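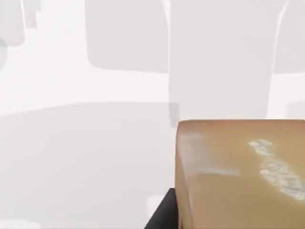

Week Six of the Automation Laboratory concerns simulated contact: what happens in the model when one body rests on another, and how closely the simulator's answer must be examined before any program is allowed near the bench. Students should by now have a working installation of Valto and a saved copy of the starter scene. The rendered view used in this handout is deliberately close, with the brown block filling the lower right and the dark support only partly showing beneath its left edge. A view of this kind is useful for checking a contact edge, and of little use for checking anything else. The pale, powdery patches on the block belong to its surface appearance. They should not be taken as evidence about friction, which is set separately in the material settings and must be reported from there.

Posted in March by the Course Office, Drullenville Technical Institute

1. Purpose of the session

The laboratory course has two parts. In the first, students work only in simulation. In the second, the same task is carried out on the bench arms in the Bikwood Building. Week Six is the last session of the first part, and work handed in this week decides whether a team may book bench time.

By the end of the session each team is expected to have a scene that loads without warnings, a block that settles and stays settled, and a written record of the settings used. A scene that looks right on screen but has no record of its settings will be returned unmarked.

2. Visual shape and collision shape

Every body in Valto carries two shapes. The visual shape is what the renderer draws. The collision shape is what the physics engine uses when it works out contact. The two may differ, and in the starter scene they do.

The block is drawn with a softly rounded edge. Its collision shape is a plain box with square corners. For slow placing tasks the difference is small enough to ignore. For any task in which the block is tipped over an edge, it is not, and the team must either replace the collision shape or state in the report why the plain box was kept.

Students frequently lose time by correcting the visual shape when the fault lies in the collision shape. Turn on the collision overlay (View menu, second group) before changing anything.

3. Settling test

Start the scene with the arm parked and no commands in the queue. Let it run for 8 seconds of simulated time. Record the position and tilt of the block at the start and at the end, and save both readings to the team folder.

If the block creeps sideways, check the friction values on both bodies. Valto uses the lower of the two, so raising only one will often change nothing. If the block trembles or jumps, reduce the time step by half and repeat the test. Do not add damping until the smaller time step has been tried. Heavy damping will hide a bad contact during this test and the fault will return once the gripper closes.

Repeat the full test 4 times with the same settings. Readings that differ between runs usually mean that the random seed has not been fixed.

4. Lighting and the camera exercise

Teams taking the vision option should note that the default lighting is very bright. The background in the rendered view is nearly white and its shapes are soft and low in contrast, while the block keeps a strong color. A color threshold will therefore find the block easily. It will find it far less easily on the bench, where the lighting is uneven and the walls are not white.

For this reason the vision option requires at least 16 rendered views with changed lighting and changed camera positions. Close views are allowed, but no more than 4 of the set may show only a corner of the block. The powdery surface texture should stay on in at least half of the views – a detector trained only on a clean brown face tends to split the block in two when it meets a pale patch.

5. Report

The report is limited to 8 pages, including figures. Give the settings table first, then the settling results, then a short account of any fault found and how it was traced. Screenshots must state whether the collision overlay was on. Reports are submitted through the Zoëga portal, which closes at noon on Thursday. The portal accepts one file for each team and keeps only the latest upload.

6. Bench access

The laboratory has room for 18 students at a time. Teams that have passed the settling test may sign up for a bench slot on the sheet outside the laboratory door. Safety glasses are required past the yellow line at all times, including when the arms are powered down. Programs are to be loaded from the team folder – personal drives may not be connected to the bench computers.

Reading for next week: course notes, chapter on grasp planning, up to the section on slip. Bring a printed copy of the settings table.

Automation Laboratory, Bikwood Building, Drullenville Technical Institute | Contact the Course Office | Copyright Drullenville Technical Institute | Back to top

This site uses cookies to remember your course selection and display settings. By continuing to browse you agree to their use. Accept | Manage settings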